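작업장 활용 수칙: 자동화 설비와 함께 일하는 공방을 위한 안내
Konetti 공동작업장 운영지원실
게시일: 2021년 4월 12일

본 안내는 Konetti 공동작업장에서 가구 조립 및 표면 마감 업무를 담당하는 직원을 대상으로 한다. 지난해 6월 Bovum 작업동에 집게형 로봇이 도입된 이후 부품 이송과 적재의 상당 부분이 자동으로 처리되고 있으며, 이에 따라 직원의 업무는 운반에서 준비, 확인, 마감 쪽으로 옮겨 가고 있다. 현장에서 취합된 요령을 아래에 정리한다.

작업 전 준비
판재는 크기순으로 쌓지 말고 투입 순서대로 쌓는다. 종전에는 사람이 필요한 판재를 골라 꺼냈으나, 현재는 맨 위의 것부터 차례로 집어 가기 때문이다. 판재 사이에는 두께 4mm의 받침 조각을 끼워 둔다. 톱밥은 마른 솔로 먼저 털고, 남은 분진은 물기를 꼭 짠 천으로 닦는다. 압축 공기는 분진이 옆 작업대로 날아가므로 사용하지 않는다.

집게 손가락의 관리
손가락 안쪽 면에 접착제나 왁스가 묻으면 판재가 미끄러진다. 교대 시마다 전원을 차단한 상태에서 부드러운 천에 중성 세제를 소량 묻혀 닦고, 마른 천으로 마무리한다. 거친 수세미와 시너는 사용을 금한다. 패드의 교체는 Rastogi 정비 담당 부서에 신청한다.

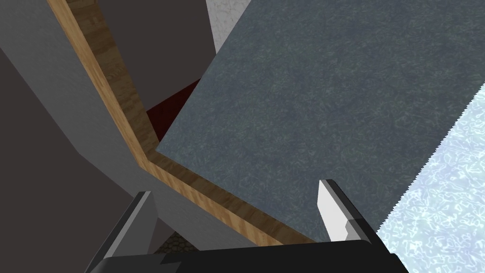 모서리와 좁은 틈은 자동화 이후에도 사람의 판단이 가장 많이 필요한 부분이다. 접근 경로는 실물 작업에 앞서 모의 화면에서 먼저 검토하며, 검토자는 집게의 자세만이 아니라 주변 면과의 간격을 함께 살펴야 한다. 두 손가락이 넓게 벌어져 있고 오른쪽 손가락의 흰 패드가 청회색 판의 아래쪽 가장자리에 가까이 있는 경우, 손가락을 오므리기 전에 그쪽 여유부터 확인한다. 나뭇결이 있는 좁은 테두리가 꺾이는 자리도 같은 방식으로 점검하고, 판과 테두리가 만나는 틈에 끼어 있는 검붉은 물체처럼 일부만 드러난 것은 확인 목록에 따로 적는다. 무엇인지 분명하지 않은 물체는 임의로 이름을 붙이지 말고 '미확인'으로 기재한다.

마감면 보호
무늬가 있는 밝은색 면은 긁힌 자국이 늦게 발견되는 경향이 있다. 조명을 낮은 각도로 비추어 확인하고, 손끝으로 한 번 더 쓸어 본다. 얕은 흠은 같은 색의 보수용 왁스로 메운 뒤 300방 사포로 가볍게 정리한다. 나무 테두리는 반드시 결 방향으로 문지른다.

업무 분담의 변경
이송을 담당하던 직원 17명은 본인의 희망에 따라 마감, 검사, 경로 검토 업무로 배치되었다. 반복해서 무거운 판재를 드는 일은 줄었으나, 화면을 보는 시간이 늘어 눈과 목의 피로를 호소하는 사례가 접수되고 있다. 검토 업무 중에는 수시로 자리에서 일어나 휴식을 취하고, 화면 높이는 눈높이보다 조금 낮게 맞춘다. 업무 변경을 원하는 직원은 소속 반장에게 서면으로 신청할 수 있다.

이상 발생 시
설비가 멈춘 경우 판재를 손으로 당겨 빼지 않는다. 정지 단추를 누르고 Lurora 기록 화면에 시각과 위치를 입력한 후 담당자의 도착을 기다린다. 문의는 내선 853번으로 한다.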